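Teaching by Hand: An Interview with Elikem Fiadzo of the Stukevetti Demonstration Laboratory

May 15, 2024 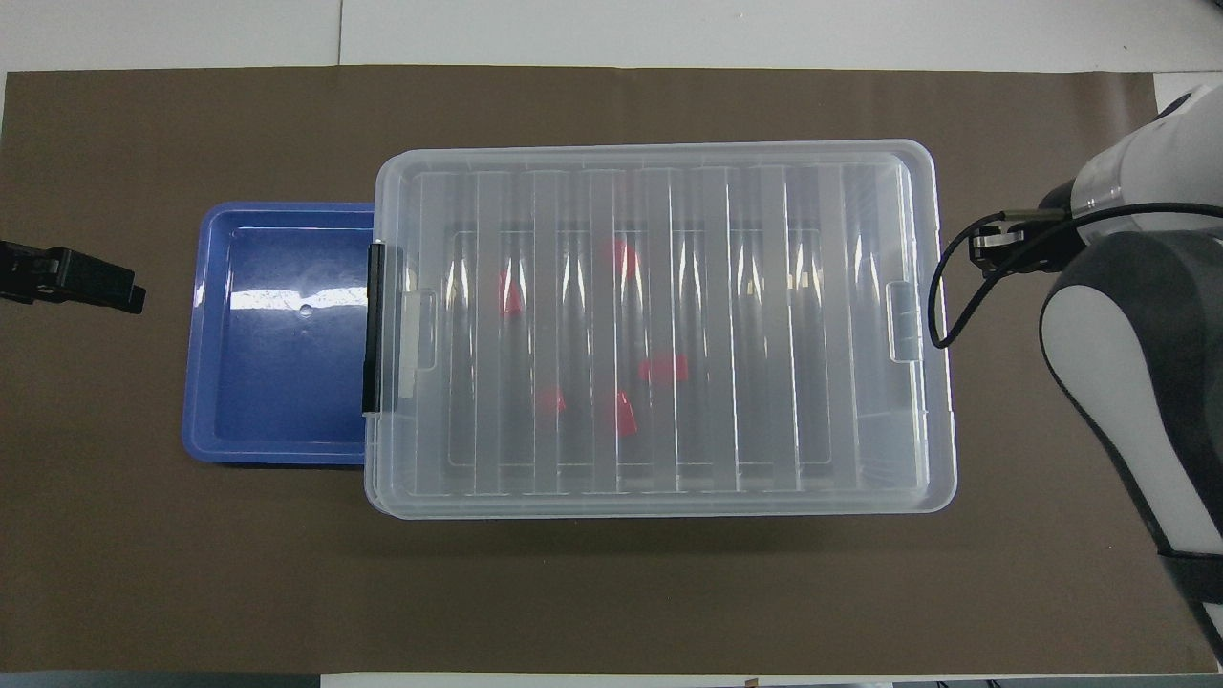 The Stukevetti Demonstration Laboratory occupies the second floor of a former printing works, and most of its floor space is given over to tables. At each of them a person guides a pair of robot arms through some ordinary household or workshop task, and the arms' movements are recorded for later use in training. Elikem Fiadzo has directed the laboratory's teaching program since January of last year. He agreed to speak with the Institute newsletter about how the demonstrations are made, who makes them, and why a plastic box with a lid has taken up so much of his staff's attention this spring.

Mr. Fiadzo came to the field by way of physical therapy. He spent the first part of his career helping patients recover the use of their hands after injury, and he maintains that the two kinds of work have much in common.

"In the clinic I would ask a patient to pick up a cup, and the patient would tell me that he did not know how," he said. "He had picked up cups for fifty years. The knowledge was in the hand and he had no words for it. When I ask a new operator to show a robot how to open a box, I meet the same difficulty. They can do it. They cannot say what they did."

The laboratory uses two methods. In the first, which the staff call hand guiding, the operator takes hold of the arm itself and moves it through the task while the motors offer little resistance. In the second, remote control, the operator sits at a separate station and moves a pair of handles, and the arms at the table follow. The laboratory began with hand guiding alone. The remote stations, built in house under the project name Drorkivero, were added later and now account for most of the recorded work.

Asked which method he prefers, Mr. Fiadzo declined to choose.

"When you hold the arm, you feel the object through it. You feel the lid give. That is valuable, and new operators learn faster that way. But your own body is in the way. You stand between the arm and the camera, your sleeve covers the tray, and you cannot easily guide two arms at once unless you have a colleague with you. At the remote station the table is clear and both arms are yours. What you lose is the feeling. You must learn to see force."

The phrase recurs in the laboratory's training notes, and he was asked to explain it.

"A cable shifts. A box slides a little on the mat before the lid comes up. The wall of a thin container bends. These are signs of how hard you are pushing. An experienced operator reads them without effort, and a beginner reads none of them for the first week. I have watched beginners press down on a box until the arm stopped itself for safety, and they were quite surprised. They believed they were touching it gently."

The box task belongs to a series that the laboratory calls Giáp, after the workstation on which it was first set up. A clear storage box with a ribbed lid is placed on a brown mat, with red pieces inside it and a blue tray beside it. The operator is to open the box, move the pieces to the tray, and close the box again. Starting positions are changed from one recording to the next. In some, the box stands well apart from the tray. In others it overlaps the tray's edge, and the operator must decide whether to separate the two before beginning.

That decision, Mr. Fiadzo said, is left to the operator on purpose.

"We had a long discussion about it. One view was that we should write a rule: always move the box first. The other view was that people do not follow such a rule at home. Sometimes they slide the box over. Sometimes they lift the lid where it is and deal with the tray afterward. I took the second view. If we make every demonstration identical, we teach the robot a single path, and then someone sets the box down at an angle and the machine has nothing to draw upon."

The series now holds 147 accepted demonstrations. The target is 400. Mr. Fiadzo does not expect to reach it before the fall, in part because the laboratory rejects a good deal of what it records. A demonstration may be set aside for a dropped piece, a long hesitation, or a lid that has not been fully closed at the end. Recordings that contain a mistake followed by a clean recovery are kept in a separate group.

"I am fond of that group," he said. "A person fumbles a piece, stops, opens the gripper, comes back from a better side. I would not want to lose that. A machine that has only ever seen success does not know what to do on the day it misses."

Transparent objects present a further difficulty. A frosted or ribbed lid softens whatever lies under it, so the operator at the remote station begins with only a general idea of where the contents are. Light from the ceiling fixtures also falls on the plastic and on the floor of the tray in bright streaks. An early proposal to replace the fixtures was turned down.

"Our visitors ask why we do not dim the lights or paint the box," Mr. Fiadzo said. "I ask them what their kitchens are like. The glare belongs to the task. The operator looks at that lid and is uncertain, and so will the robot be. What the operator does while uncertain is a large part of what we are recording. She opens the lid a little more slowly. She waits until she can see before she reaches in. I want the machine to learn the waiting as well."

The use of two arms has also required some rethinking. Early in the program, operators tended to work with one arm and leave the other parked at the side of the mat for the whole of the recording. The reviewing staff raised no objection at first, as the tasks were being completed. The difficulty came with latches. A single gripper pulling at a latch will often drag the whole box with it, and the operator then spends a good part of the recording chasing the box across the mat.

"With your own hands you would never do this," he said. "You would hold the far end without thinking. So in training I ask people to sit on one hand and open a lunch container. They laugh, and then the container runs away from them, and after that they use both arms — not always well, but they use them."

The laboratory currently employs 16 operators. They work in pairs, one at the handles and one at the table, who resets the objects and notes anything out of the ordinary. The two exchange places each hour. Mr. Fiadzo introduced the exchange after comparing recordings from the early and late parts of long sessions. The late ones were noticeably shorter in their pauses and rougher in their grasps.

"Fatigue goes directly into the data. If the operator is impatient, the robot will be impatient, and it will be so for every person who ever uses it. I tell my staff that a break is part of the work, and I am serious about it."

Operators are drawn from many backgrounds. The present group includes a former dental assistant, a piano tuner, and several people who came from warehouse packing. No experience in robotics is asked for. Applicants complete a trial session, and the reviewers look less at speed than at whether the second hour is better than the first. Formal training lasts three weeks, beginning with hand guiding and moving to the remote stations in the second week.

The laboratory's recordings are supplied to Trununitz, the partner that trains and tests the control software. The relationship has had its strains. In the first months, Trununitz returned a number of recordings on the grounds that the motions were too varied, and asked for demonstrations closer to a common pattern.

"They had reason to ask," Mr. Fiadzo acknowledged. "Variation is harder to learn from when you have little material. We agreed that each series should open with a small set of very plain demonstrations, box in the middle, tray well clear, everything square. After that we widen it. I think this was a fair settlement, and I believe their results have improved with it, though you should ask them for the particulars."

He was more cautious on the question of how soon such machines might be of practical use. He noted that a robot trained on the box series would know very little about a jar, and that the laboratory's own tests are limited to tables and objects much like those used in the recordings. Two further series are planned, one on folding cloth and one on packing a bag. Cloth, he said, is the one that worries him.

"A box stays a box. You set it down and it keeps its shape. A towel is a different object every time you let go of it, and I do not yet know what counts as a good demonstration. We have tried it at one of the stations in the evenings. My own attempts were rejected by the reviewers, quite correctly."

The laboratory will hold its next operator intake after the summer recess. Applications may be made in writing to the program office, and applicants should state whether they are available for morning or afternoon sessions.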